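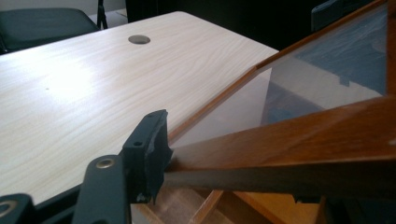

What happens at the open day?

You come in, have a cuppa, and then spend an hour or so wandering between the stations while we show you how robots get taught to do everyday jobs with their hands. I say "robots", but a good deal of what you'll see is people doing things with hand-held grippers, very slowly, over and over again. I find it oddly soothing. At the end there's time for questions, and we nearly always run over because somebody asks a really good one.

Who are you lot, anyway?

We're the handling group at Jistberg. I look after the open days and I also do plenty of the demonstrating, so if you come along you'll most likely get me at one of the tables. We work on picking up, opening, closing and putting away – the sort of thing you do at home without giving it a thought.

When is the next one?

The last visit was on March 12, 2024 and the next is in April. I'll put the exact day up on the bookings page once the hall is confirmed. If you're on the mailing list you'll hear first, usually a day or two before it goes up for everyone else.

How many people can come?

We take 60 visitors, and that's the limit for the building, so please don't turn up with an extra cousin! If it's full, ask to go on the waiting list. People drop out in the last week more often than you'd think.

Does it cost anything?

No, it's free, and so are the tea and biscuits. You do need to book, though.

Can I have a go with the grippers?

Please do! That's the bit everyone remembers. You get 2 goes each to start with, and if the queue's short you can come round again. You hold one gripper in each hand and try to do something simple with whatever's on the table. Most people go at it far too fast. My advice is to slow right down and watch the tips of the jaws, not your own fingers. Children are often better at it than their parents, and they do like to point this out.

If you have long sleeves, push them up. The grippers have cables coming off them and a loose cuff gets in the way.

What sort of objects do you use?

Ordinary ones. Boxes with lids, cups, cloths, tins, a shoe or two. I'm very fond of anything with a glass lid and little compartments inside, as you can see what you're aiming for but you still have to deal with the lid and the clasp first. Glass is awkward for cameras as well, with all the shine and reflections, so it makes for a good chat about what a robot's camera picks up and what it misses.

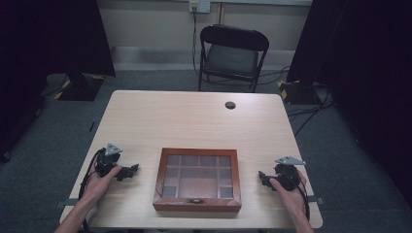
Lids are a bigger subject than they sound, too. You've got to work out where the catch is, hold the box steady with one side and lift with the other, and then not let go too early. With your own hands you feel all that. With a gripper you're mostly going by eye, and that's why I like starting visitors off on a box. Ten seconds in they've understood the whole problem, and I can stop talking (for a bit).

Why not just program the robot to do it?

You can, for one box in one spot. Move it a little to the left or swap it for a different one and you're back to square one. Showing lots of examples, done by lots of people with slightly different habits, gives the robot a better chance of coping. It's slow work and it doesn't always pay off – I'll happily tell you about the jobs we've given up on.

What are Vuvel and Olex?

Vuvel is our name for the practice sessions with the hand-held grippers. Olex is the software that plays the sessions back on a screen, and you can have a look at that on the day. Neither is for sale, sorry, though I get asked every time.

Is it suitable for children?

From age 5 upwards, with a grown-up. There are cables on the floor in places and stands with striped tape on their feet, so no running, please. Under-fives tend to get bored before the second station anyway.

Can I take photos?

Of the tables and the kit, go ahead. Ask first if there are other visitors in the shot.

How do I find you?

We're in the Buenaventura building, ground floor, and the entrance is round the side by the bike racks. The main doors at the front are for deliveries and they won't open for you, however hard you wave. There's step-free access all the way through, and a chair can be brought to any station if you'd like to sit. Parking is tight, so take the bus if you can.

My school or club would like a private visit. Is that possible?

It is, in term time, though I can only manage 2 a month. Drop us a line through the contact form with the size of your group and a few dates, and tell me if there's something you'd especially like to see. I usually reply within a week.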